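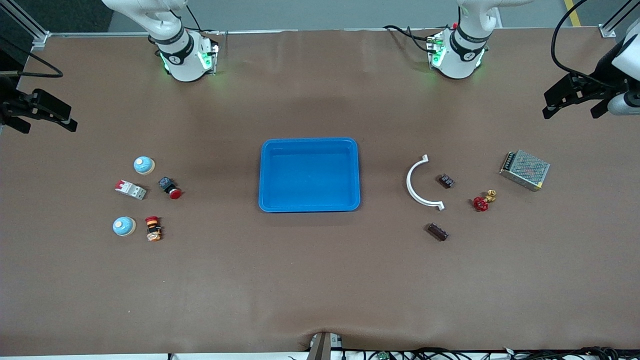

Electrical and mechanical parts on a work table, with a blue plastic tray between the two groups.

Raltville opens the drawers on its spare parts library

Aug 15, 2026

If you've ever thrown out a perfectly good fan over a dead switch, Raltville has just the place for you. The town's spare parts library opened its doors this morning in the old seed store on Caron Street, and by smoko there was a queue past the bakery, most of it carrying something with a plug on it.

The idea is lovely and simple. People bring in appliances that are past saving, the usable bits are taken out, checked and put into labelled drawers, and anyone in the district can come in and borrow or keep what they need to get something else going again. Knobs, hinges, drive belts, fuse holders, kettle bases, washing machine feet, the little plastic clip that holds the crisper shelf up and costs a fortune to order in from the city. The drawers hold 2000 parts to begin with, and more came in across the counter all morning.

It has been a long time coming. The library grew out of a repair table at the Rikell markets, where a few handy locals would have a go at whatever was put in front of them. Toasters were easy enough. The trouble was always parts. Somebody would find the fault in ten minutes and then have to send the owner home with a part number and a sorry look, and half the time the thing went to the tip anyway. In April the table shut for the season and the shelves started going up on Caron Street instead.

The building deserves a mention of its own. Anyone who grew up in Raltville will remember the seed store for its smell and its enormous wall of timber drawers, and the drawers are still there! They've been sanded back and oiled, and the brass label holders have come up beautifully. Where they once said things like "lucerne" and "broad bean", they now say "thermostats" and "castors, small". A couple of the original labels have been left in place near the door, which caused plenty of happy pointing this morning.

Joining costs $6 a year for a household. Members can take home small parts for nothing, and borrow tools for a fortnight at a time. The tool wall is already a beauty, with soldering irons, multimeters, odd-shaped security bits, a proper bench vice and a set of spring compressors that drew admiring noises from the car people. Larger items such as motors and pumps carry a refundable deposit. If the part fits, you keep it and the deposit goes towards the next one. If it doesn't, bring it back and try another.

Nothing with a mains cord leaves the building without a safety test, and repairs to fixed wiring, gas appliances and microwaves are off the menu altogether. Those still need a licensed tradie, and there's a list of local ones pinned up beside the counter. Lithium batteries are not being accepted either. They should go to the battery cage at the transfer station as usual, with the terminals taped over.

The part of the project that has people most excited is the catalogue. Every drawer has been entered into a searchable list called Mostia, built over the summer holidays by senior students at the high school as a computing project. You can type in the make and model of your appliance, or just a plain description (someone tried "round thing under blender" this morning and got a sensible answer), and it tells you which drawer to open and what else the part will fit. That last bit is where it really shines. A surprising number of brands share the same bearings, seals and switches under different covers, so a belt from one dryer may suit several others. The students have been adding these matches as they are found, and anyone who discovers a new one can send it in.

Mostia can be searched from home, so farm families out past the Rikell turn-off can check before making the drive. Parts can be put aside by phone until closing time the next day. There's also talk of a monthly drop-off at the Rikell hall, although that will depend on finding a vehicle and somewhere dry to store the boxes.

Sewing machines were the surprise hit of the opening. The district seems to have one in every spare room, and a good many turned up this morning for bobbin cases, belts and foot pedals. One old hand-crank model in a curved wooden case was up and stitching before lunch, to a round of applause, and its owner went straight across the road to buy thread. Close behind came pedestal fans, lamps and a much-loved radio that only needed a new dial cord.

Gardeners haven't been forgotten. A full bank of drawers along the back wall is given over to irrigation fittings, mower parts and secateur springs, and there is a grinding wheel out in the yard for anyone wanting to put an edge back on a spade. With spring nearly here, that corner should be busy.

Next up is a run of beginner workshops at the long bench by the window. The first covers lamps and leads, with a session on zips and sewing machine care to follow, then small engines once the weather warms up. Each one runs for 2 hours. Places are free for members, and kids are welcome alongside a grown-up. Bring closed shoes and something you wouldn't mind taking apart.

Donations are welcome whenever the library is open. The wish list at the moment includes vacuum cleaner hoses, oven knobs, clock movements, and manuals of any age, particularly for older fridges. Clean things before you bring them in, please, and tip the crumbs out of the toaster. Cracked screens, foam and broken glass can't be taken.

To mark the opening, the first 100 households to join will get a small pocket screwdriver with their membership card. There were still some left in the jar at lunchtime.

The spare parts library is at the bottom end of Caron Street, Raltville, next to the bakery. Parking is at the rear, off the lane, and the side door has a ramp and is wide enough for a trolley.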